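Clultau opens its arm-teaching kit to small workshops and schools

Show the task by hand or from a distance, and the arm learns from what you did 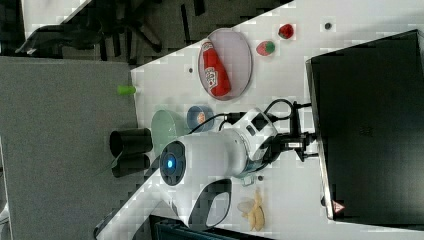 Udside, May. Clultau, a maker of teaching tools for light robot arms, today announces that its kit Evberg is open for orders from small workshops, technical schools and research groups. With Evberg, a person who has never written a robot program can show a task to the arm, either by taking the arm in the hand and leading it through the movement, or by driving it from a second place with a small hand-held leader. The demonstrations are saved, checked and then used for training.

The company has worked on the kit together with Postma, a packing firm in Udside which wanted to change tasks often and had no programmer in the house. The first tasks were very simple. An object must be taken from the table and laid on a plate, or a cup must be moved to the other side of a bowl. From these tasks Clultau learned most of what is now in the product.

"We began with the idea that the robot is the difficult part," says Oskari Nieminen, head of product at Clultau. "After some weeks we saw that the person who shows the task has the more difficult work. He must be calm, he must do the same thing many times, and he must also do it a little differently each time. So we have made the kit for this person."

Two ways to show a task

In the first way, called hand guiding, the motors of the arm become soft and the operator holds the arm near the wrist. The arm carries its own weight, and the operator only gives the direction. This way is good for short tasks where the feeling of the movement is important, for example to come down slowly over a thin object. The fingers of the gripper are opened and closed with a foot pedal, so both hands stay free.

In the second way, remote control, the operator sits at the side and moves the leader. The arm follows with the same movement in its own size. The hands of the operator are then never in the view of the cameras, and the saved material is cleaner for training. Most users at Postma changed to this way after the first days. It needs more practice. The company advises one full morning of practice before any demonstration is kept.

Both ways can be mixed in one project. The software marks each demonstration with the way it was made, and they can be trained together or apart.

What was collected at Postma

During the trial, 952 demonstrations were recorded on one table. After checking, 904 were kept for training. The others were taken out for ordinary reasons: the operator stopped in the middle, the object was dropped, or the recording was started too late. The number of people who gave demonstrations was 29, and most of them had no earlier contact with robots.

Clultau wished to have many different hands in the material. When only one person shows the task, the arm also learns the small habits of this person, for example to wait before closing the gripper. With more people these habits become weaker.

The objects were chosen from what one can find in a kitchen or in a toy shop: cups, a bowl, a plate, toy fruit, bottles. They are cheap, they have clear colours, and they have very different shapes. A bottle which lies on its side must be taken in another way than a round fruit, and a curved toy banana is again different. The operators were asked to move the objects to new places between the demonstrations and not to make the table too tidy. Some objects which do not belong to the task may stay on the table, and this is even recommended, as the arm should learn to leave them alone.

"At first our people cleaned the table every time, very nicely," says Nieminen. "We had to ask them to stop with this. In a real workplace there is always a cup standing at the wrong place."

Checking before training

A new part in this version is the review screen. After each demonstration the operator sees the recording once at double speed and chooses to keep it, to delete it or to put it aside for a colleague. It takes only a short moment. In the earlier version all recordings were reviewed at the end of the week, and then it was hard to remember why a movement looked strange.

The review screen also shows warnings when the arm came near to its limit in a joint, when a cable was pulled tight, or when the gripper closed and there was nothing between the fingers. A warning does not delete anything. The decision is always with the person.

All recordings stay on the computer of the customer. They can be sent to Clultau for help with the training, but this is a free choice and is never switched on from the beginning.

Safety

The arm moves with limited speed and force in both ways of showing. For hand guiding, the operator must hold an enabling switch, and the arm stops when the switch is let go. For remote control, the place of the operator must have a free view of the table. The customer remains responsible for the risk assessment at the place of use, and a form for this is included with the kit.

What is in the kit

Evberg is delivered with the leader, the foot pedal, the enabling switch, two cameras with table clamps, the software and a printed handbook. The arm itself is not included. The kit works with common light arms for the table, and a list of tested models is sent on request. The handbook is written in plain English, and the chapter about the first demonstration was tested with pupils at a technical school in Udside.

A course of 6 lessons can be ordered together with the kit. It begins with the mounting of the cameras and ends with a trained task which runs without help. Schools can receive the course material without a teacher from Clultau, if they have somebody who has done the course before.

Orders and visits

Orders are taken from this month. Delivery is made in the order in which they arrive. Customers of the earlier version can update the software without cost, but they need the new foot pedal if they wish to use hand guiding.

Clultau invites interested companies and teachers to try the kit in its workroom in Udside. Visits are possible every Friday in the afternoon, and visitors may bring their own small objects for the table. Please write beforehand and say how many persons will come, and if possible what kind of task you have in mind.

About Clultau

Clultau develops tools with which people without programming knowledge can teach movements to light robot arms. The company has its office and workroom in Udside. Its customers are small manufacturers, packing firms, schools and research groups.

Contact for press and visits

Oskari Nieminen, head of product, Clultau, Udside

Further details about the trial at Postma and the list of tested arms can be asked from the same contact.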